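Loose thread ends during practice suturing - is there a rule?
Training and good practice / Robot-assisted surgery

Selim Uysal
Posted Wednesday, August 8, 2018

Writing the bench rules for our robot suturing practice at Garari, one page, needs to be short. Stuck on thread. Do people insist on cut ends being lifted out before the next stitch goes in, or leave it till the end of the run? Ours looks like this mid-stitch, needle in the driver, a short cut bit lying top left and loops all over.

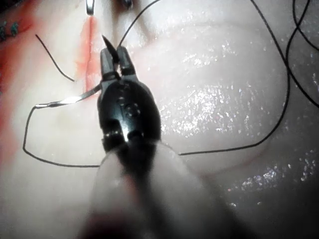 Gonzalo Nieto
Cut bits out first, always. We have it as rule 8 on the Pundollow sheet. Wording if its any use:
- Loose ends out before the next needle is picked up.
- Both tools in view whenever the needle moves.
- Hold the needle by the body, never the point.
- Lost sight of the needle? Stop. Hands off, find it, then carry on.
Also thread length. We start at 20 cm for single stitches, longer than that and trainees spend the whole session untangling. Not a standard anywhere I know of, just our house number.

Ferenc Bíró
Agree with Gonzalo mostly. Would add one for thin tube work, because the flat-tissue habits dont carry over. 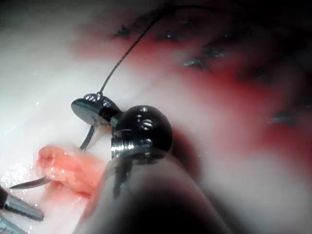
Follow the curve of the needle, don't drag it, and get the second tool ready near the point before you let go with the first. Small bites. No pulling on the tissue to make up for a bad angle - back out and start agian. Put that in writing or every trainer will teach it differently.

Benito Rivas
check with whoever runs your training, ours was all in the handbook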